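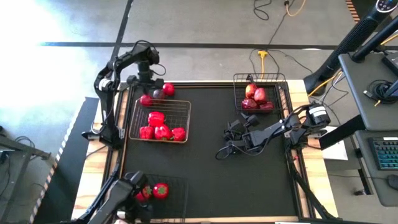 Panier de présentation Pradus, modèle 8
Fabricant : Jakby
Distribution et service après-vente : Siddiqui, dépôt de Stedton

Présentation générale

Le panier Pradus est destiné à la vente au détail de fruits et légumes frais, aux buffets d'établissements scolaires et hospitaliers ainsi qu'aux comptoirs de restauration collective. Il est réalisé en fil d'acier soudé par points, puis revêtu d'une finition cuivrée et d'un vernis de protection apte au contact alimentaire. Le modèle 8 remplace le modèle précédent, dont la fabrication a cessé en novembre. Les pièces de rechange de l'ancienne série restent disponibles sur demande, dans la limite des stocks.

La structure ajourée favorise la circulation de l'air autour des produits et limite la condensation au contact des parois. Elle convient aux poivrons, tomates, prunes, agrumes et légumes-racines. Pour les petits fruits et les herbes, il convient d'employer le fond amovible à mailles serrées, vendu séparément.

Caractéristiques techniques

Longueur extérieure : 400 mm
Largeur extérieure : 223 mm
Entraxe des fils latéraux : 31 mm
Forme : rectangulaire, bords supérieurs repliés
Finition : cuivrée, vernie
Gerbage : à vide uniquement
Conditionnement : carton de 8 paniers
Référence fond à mailles serrées : voir le tarif des accessoires

Les cotes s'entendent hors tout, revêtement compris. Le fabricant se réserve le droit de modifier la section des fils sans préavis, à condition que les dimensions extérieures demeurent inchangées.

Mise en place

Le panier se pose sur toute surface plane et stable. Quatre patins transparents sont livrés avec chaque unité ; ils se collent sous les angles après dégraissage du métal. Leur usage est recommandé sur la pierre polie, le verre et les plans de travail peints.

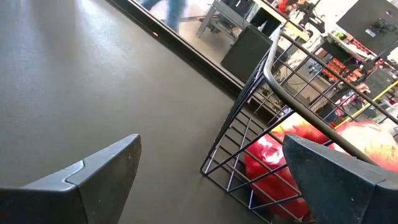 Sur un plan incliné, le panier doit être retenu par la barre d'arrêt Jakby, fixée au bord avant du meuble. L'inclinaison admise figure dans la notice de la barre. Au-delà, les produits ronds se portent vers l'avant et exercent sur les fils une pression pour laquelle le panier n'a pas été conçu.

Lorsque plusieurs paniers sont disposés côte à côte, un léger intervalle sera conservé entre les bords afin de permettre la prise en main. Les porte-étiquettes se clipsent sur le fil supérieur, sur la longueur ou sur la largeur. Ils acceptent les étiquettes rigides comme les cartes imprimées sous pochette.

Utilisation et chargement

Les produits sont disposés en une ou deux couches. Les légumes à peau fine, en particulier la tomate mûre, seront placés en couche unique, pédoncule vers le haut. Les poivrons supportent une seconde couche si la première est régulière. Il est déconseillé de mélanger dans un même panier des fruits à fort dégagement d'éthylène et des légumes sensibles, tels que le concombre ou le brocoli.

Les établissements qui utilisent des fruits factices pour l'étalage permanent veilleront à les séparer des denrées destinées à la vente et à les dépoussiérer régulièrement.
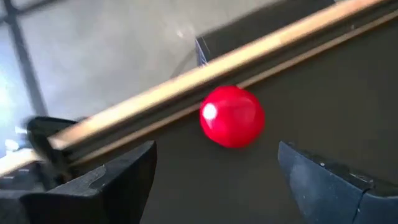
Les fils supérieurs ne doivent pas servir de point de suspension. Pour un montage mural, seul le support prévu à cet effet est couvert par la garantie.

Entretien

Laver à l'eau tiède additionnée d'un détergent neutre, rincer et sécher avec un chiffon doux. Les éponges abrasives, l'eau de Javel et les détartrants acides altèrent le vernis. Le passage au lave-vaisselle professionnel est possible pour le fond amovible ; il est exclu pour le panier lui-même. Un changement progressif de teinte aux points de soudure est normal et n'affecte pas la tenue du revêtement.

Un panier dont un fil est dessoudé ou dont le vernis s'écaille à l'intérieur doit être retiré du service.

Garantie et retours

La garantie couvre les défauts de soudure et de revêtement constatés dans des conditions normales d'emploi. Elle ne s'étend pas aux déformations dues à une surcharge ni aux rayures d'usage. Toute réclamation est adressée à Siddiqui, accompagnée du bon de livraison et du numéro de lot gravé sous le bord court. Les retours sans accord préalable ne sont pas acceptés au dépôt de Stedton.

Commande

La vente s'effectue par carton complet. Les collectivités peuvent demander un échantillon unitaire, facturé puis déduit de la première commande. Le tarif en vigueur s'applique à compter du 21 juin. Les frais de port sont indiqués sur le devis, selon le lieu de livraison et le nombre de cartons.

Accessoires compatibles : fond à mailles serrées, barre d'arrêt, porte-étiquette, support mural, jeu de patins de rechange.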